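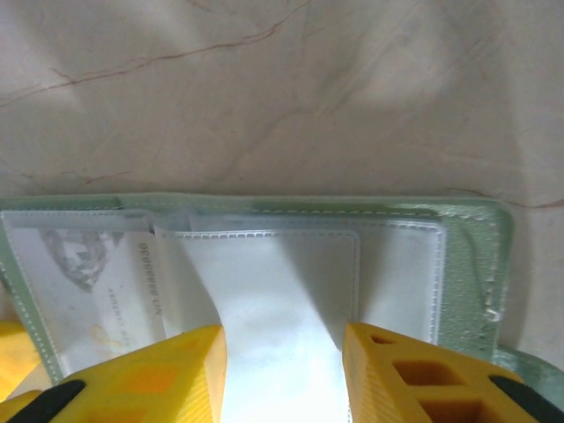

light green wallet, open, white stitching along the edge

From: Rasha Mahasneh
To: leatherwork list
Date: 19/10/2023
Re: Re: thread for small goods

Zsófia Illés wrote:
> Has anyone used the Udero waxed thread on card wallets? I've been on
> Weneck for years but the last two spools frayed by the third pocket.
> Also what stitch length are people using, mine look clumsy next to
> shop ones. Don't want to spend a fortune, it's only for the February
> fair.

Hi Zsófia, quick one, typing this on my lunch.

Yes to Udero. Used it on 13 card wallets so far, no fraying except once and that was me, needle eye too small. Comes very waxy. Run it through a cloth first or you get gunk in the holes, shows up badly on pale leather. Ellia do the same thickness but the white goes cream after a bit, wouldn't bother.

Stitch length, I do 3 mm on anything that folds. Went down to 2.5 for a while and it looked lovely but the leather tore along the fold like a stamp. Mark the line first, then prick, then check it agian before you punch through. Corners are where mine go wrong, still.

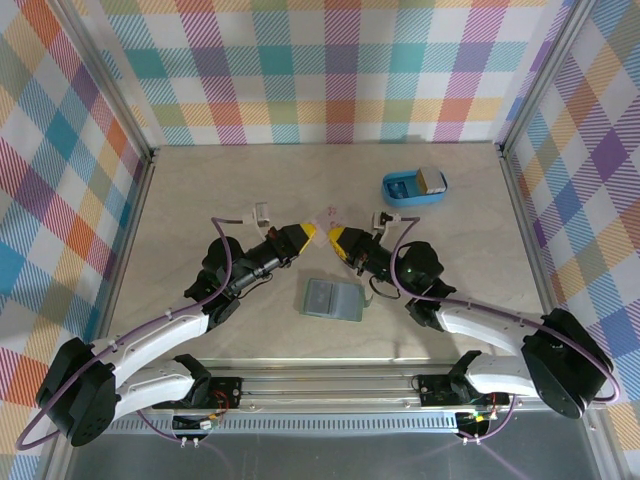 Cost wise a 235 m spool is a lot more than you'll need, I get up to 26 wallets out of one if I don't waste the ends. Do NOT get the big 3000 m cone from Ansari unless you're sharing, mine went dry and brittle in the cupboard. Happy to post you a few metres of the white to try, send me your adress off list.

Oh and beeswax might save the Weneck spools. Two passes, then iron under paper, low heat.

Got to run
Rasha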